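Survey platform support – ticket history
Subject: Weighted totals on public opinion report don't match the export
Product: Kelleo reporting dashboard
Status: Resolved, left open for comments until the end of August

Original message

Hi all! First, we love the new dashboard. Our wave on tap water and public trust went out to 2,330 people across the Gellura region and the live charts made the whole office gather at one desk. We've hit a snag though. The chart for "How concerned are you about the water quality where you live?" shows 64% very concerned. When I export the same question to a spreadsheet and apply the weights myself, I get 61%. Same wave, same filter, same question.

What I've tried so far:
Logged out and back in, no change.
Removed every filter and put them back one at a time. The gap shows up only when the region filter is on.
Ran the export twice, in the morning and again at 4 pm. Both files are identical.
Checked the unweighted counts. Those match perfectly, which was a relief!
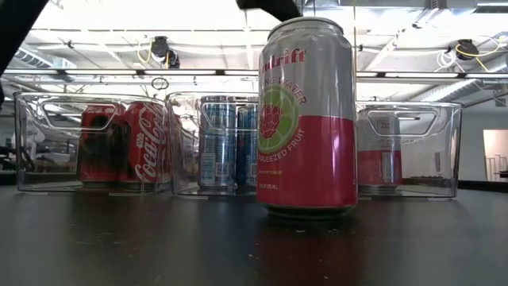 So the raw answers are fine and it's the weighting that drifts. My guess is that the dashboard is using the national age weights and the export is using the regional ones, but I can't find a place that tells me which set is in play. Is there one?

Reply from support

Thanks for such a clear write-up, it saved us a lot of back and forth. You're very close with your guess. There is a weight label, but it's tucked away: open the question, click the gear, then Data source, then Show details. Could you tell us what it says under Weight set? Please also check how many respondents have a blank in the region field.

Customer

Found it, and what a handy screen! Weight set says "Holst default". The export header says "Holst regional v2". So they are different. Blanks in the region field: 516, far more than I expected. We had 14 in the last wave.

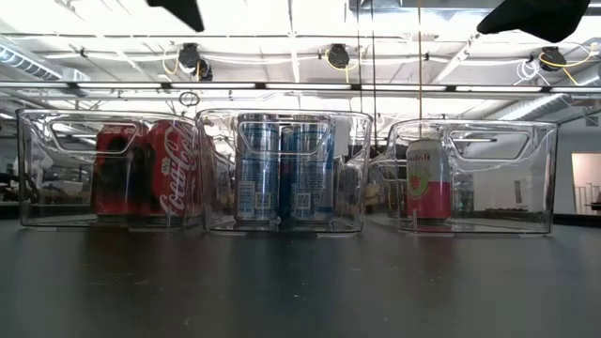 I dug into those blanks a bit more. Nearly all of them came in through the phone interviews, where region is asked on the last page. The online people get it on page one. The phone script must have skipped the question for anyone who said they'd moved in the past year – a great catch for us, even if it's our own mistake.

Reply from support

Great detective work! That explains the whole thing. When region is blank, the regional set can't give a person a weight, so the export leaves them out. The default set gives them a weight based on age and gender and keeps them in. With that many blanks, a three-point gap is about what we'd expect.

To fix it:
1. In Drorkumus (the sample manager), match the phone respondents to their region using the ZIP code from the call list.
2. Re-upload the region column only. Don't replace the whole file or the open-ended answers will need coding again.
3. In the dashboard, switch Weight set to Holst regional v2 and press Recalculate. Give it 10 minutes before you refresh.

Customer

Done, and it worked! Chart and export now both say 62%. The ZIP match filled in all but a few of the blanks, and I've marked the rest as "not stated" so they show up as their own row. Trust in the local supplier moved by one point and the bottled water question didn't budge. I'm so happy we caught this before the press summary went out.

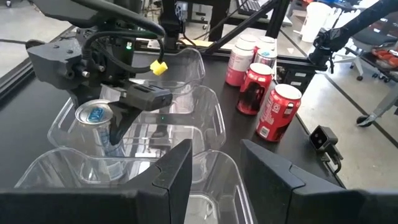

Black tabletop with clear bins at the left and center and beverage cans at the right.

One wish for the list: could the weight set be printed in small type under each chart? I'd use that every single day.

Reply from support

Love that idea, and it's been added to the request board under chart footers. We've also put a warning on the export screen for waves where the two weight sets differ. If the numbers part ways again, reply on this same ticket and it'll come straight back to our queue.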